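Cenen 小厅的前排为什么听不清人声

上一篇写了 Brullomen 场馆的入场流程，评论里有人问起 Cenen。这个厅我二月份去过，听的是 Vida 的专场，前几天又去听了 Gemero，两次坐的位置差别很大，正好可以放在一起写。下面只谈扩声和座位，不谈演出本身的好坏。

先说厅的基本情况。Cenen 的满场容量是 300 人，平面接近长方形，舞台在短边，台口不高。主扩是左右各一组，吊在台口两侧，超低放在舞台下方。调音位在厅的后部偏左，不在中轴线上。这一点后面会用到。

二月那次我坐在第一排正中。整场的感觉是鼓和贝斯音箱很实，人声像是从头顶两侧飘过来，咬字发糊。散场后我以为是调音的问题，后来查了一下座位图，觉得主要是几何关系造成的。

左右两组主扩的覆盖角度通常按厅的中后部来设计。第一排离台口太近，正中的位置落在两组音箱水平覆盖的内侧边缘，垂直方向上又在音箱的下方。高频的指向性强，偏离轴线以后衰减得最快，而辅音的能量恰好集中在高频段。低频基本没有指向性，超低又在脚边，所以听感上就是低频过量，高频不足。再加上舞台上的鼓、吉他音箱和返送音箱都有直达声，前排听到的其实是舞台声和主扩的混合，比例完全不受调音台控制。

解决办法是补前区音箱，也就是在台唇上放几只小音箱，只送人声和少量键盘，并且加延时，让它和主扩的到达时间对齐。Vida 那场台唇上没有看到这类音箱。Gemero 这场有没有，我没走到前面去看，不下结论。

再说第二次。我买的是第 7 排，靠左，离调音位不远。人声清晰度明显好很多，镲片的尾音也听得到。代价是立体声的声像整体偏左，右侧吉他手的部分偏弱。小厅里多数调音师会把关键声部尽量放在中间，声像不会拉得很开，所以这个代价可以接受。
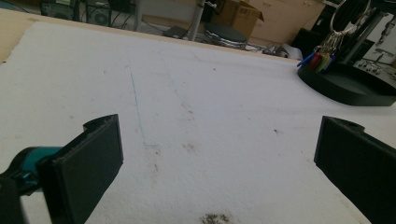
调音师听到的声音来自他自己的位置。调音位偏左，意味着他对左侧主扩更敏感，对右侧只能靠走动来确认。有经验的人会在试音时把全场走一遍，再回到台前修正。试音时厅是空的，开场后站满了人，人体对中高频有吸收，混响时间会缩短，前两三首歌之内通常还要再调一轮。所以如果你觉得第一首人声偏小，先不要急着下判断，听到第三首再说。

顺便记一下低频。长方形小厅的驻波比较明显，贴着后墙站低频会抬起来，侧墙和后墙的夹角处更严重。Gemero 的合成器贝斯有几个长音，我中途去后门附近站了一会儿，同一个音在那里明显比座位上响，往前走几步又弱下去。这是房间尺寸和波长的关系，靠均衡只能缓解一部分，在一个位置压下去，另一个位置可能就空了。

关于选座，我现在的做法如下。

看票务页的座位图，先找舞台和调音位。调音位前方几排、稍微靠近中轴线的座位优先。Cenen 的话，我会选第 5 到第 8 排，中间偏左。

站席的场次，提前入场不一定要往前挤。想看清手上的动作可以去前排，想听清歌词就退到厅的中段。两者在这个厅里不能兼得。

不要贴墙。除了低频的问题，侧墙的早期反射也会让人声变硬。

耳塞建议带。我用的是带滤波片的那种，各频段衰减比较均匀。普通海绵耳塞对高频衰减过多，戴上以后等于自己制造了一遍前排的问题。

票务方面补充两点。第一，Gemero 这场我是 08/07/2024 买的，开票当天下午还能选到中段的座位，说明前排先卖，中段反而不紧张。第二，两次的票价分区都只按离舞台的距离划分，第一排最贵。按听感来排，这个顺序应该改一改，不过场馆也要考虑愿意为近距离付钱的观众，可以理解。

和 1000 人以上的场馆相比，小厅的主扩数量少，结构简单，问题也容易定位。大场馆有延时塔、侧补、下补，出了问题往往要分区去听，观众很难判断是哪一组音箱造成的。我更愿意在小厅里做这种比较，变量少一些。

朋友 Rhun Gethin 看过草稿，他的意见是我低估了返送的影响。他的理由是 Vida 的主唱那晚没有用耳返，台上返送音量必然偏高，返送的背面辐射会打到背景墙再折回观众席，前排首当其冲。这个说法和我听到的发糊是吻合的，只是两种原因叠在一起，靠耳朵分不开。要验证的话，得找一场全员耳返的演出，再坐一次第一排正中。

目前手上有第 19 排的一张票，还是 Cenen，已经是最后一排，后面就是墙。按上面的推断，低频会偏多，人声应该仍然比第一排清楚。听完以后我会把结果补在这篇的末尾，座位号也一并写上。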